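Household Notice, Vernness House
A story in numbered entries

1. The residents of Vernness House are reminded that the common table is to be cleared by six in the evening. The Office of Household Order, established under the Jidus Bequest, has kept this rule through 2,146 evenings and sees no cause to revise it.

2. On an evening in April the inspecting officer found the table in use past the hour. A statement was requested from the resident of Room 4. The resident stated that supper had been late, that the bus had been late before it, and that the matter would be put right shortly. The statement was accepted and filed.

3. The officer returned at nine. The resident was asleep in the armchair by the stove. Under the rules, any article left on the table passes to the Office until morning. The officer took out the form — the long one, with the Ansah seal — and began to list what was there.

4. Articles noted: one white plastic food bag, crumpled, on the pale wood of the table. One piece of dark fabric, folded over on itself, close to the bag. Condition of both: fair.
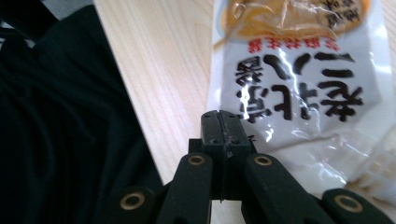 5. The officer did not complete the form. The fabric was thought to be perhaps a winter coat, of the type issued to the night staff of the house before that post was closed. The officer had worn the same coat for two winters and had eaten many late suppers at the same table, out of bags much like this one.

6. The coat was placed over the resident's knees. The bag was smoothed flat and put in the drawer with the others. In the register, under the evening's date, the officer entered the following: table clear at six, no articles held.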